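Gripper notebook, simulation bench
30/03/2023
Written by: the gripper bench, Zurnley project

Continued from the previous entry. The question is still the same: which fingers do we keep for thin, flat objects, the Pallard ones with the blunt angled tip, or the Todico ones with the soft pad?

I repeated the phone task with both, in the bedroom world. Same arm model, same controller, same start poses. Only the fingers and the contact settings were changed. In total 59 tries for each finger type.

Pallard: the tip goes under the edge of the phone better than I expected, but only if the approach height is correct within 2 mm. If it is too high, the finger slides on the back and pushes the phone away. Todico: more forgiving in height, but the pad is thick and it needs much more closing force. In seven tries the solver became unstable and I had to throw them out. I did not replace them yet.

The wrist view has one problem for both. The back of the phone is glossy and dark, and the Kaijage edge detector loses the line where the back turns almost pure black. The silver part of the edge it finds every time. The glare on the table wood also gives false edges.

Room view and close view:
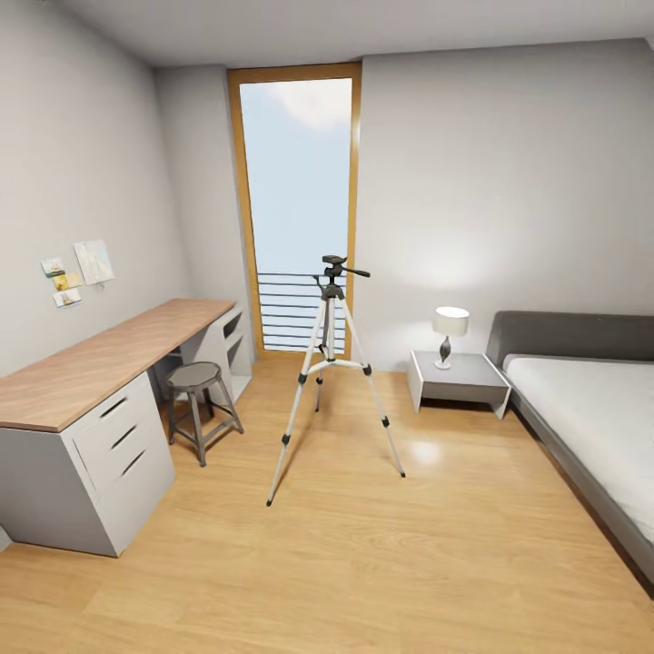
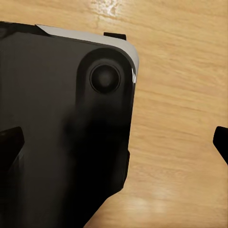

For the next runs I want to lower the friction of the table a little, and to compare again with the gloss turned down. If the detector is then stable, the problem is in our threshold and I will stop blaming the fingers. The log has now 2,833 lines and the names of the columns are not the same in both files, please do not merge them before I fix this.

To ask: can we get the narrow version of the Todico pad before July?

Related entries
Contact settings for flat objects
Kaijage detector: threshold notes
Pallard fingers, first mounting

Contact: Zurnley bench notebook | © Zurnley | Back to top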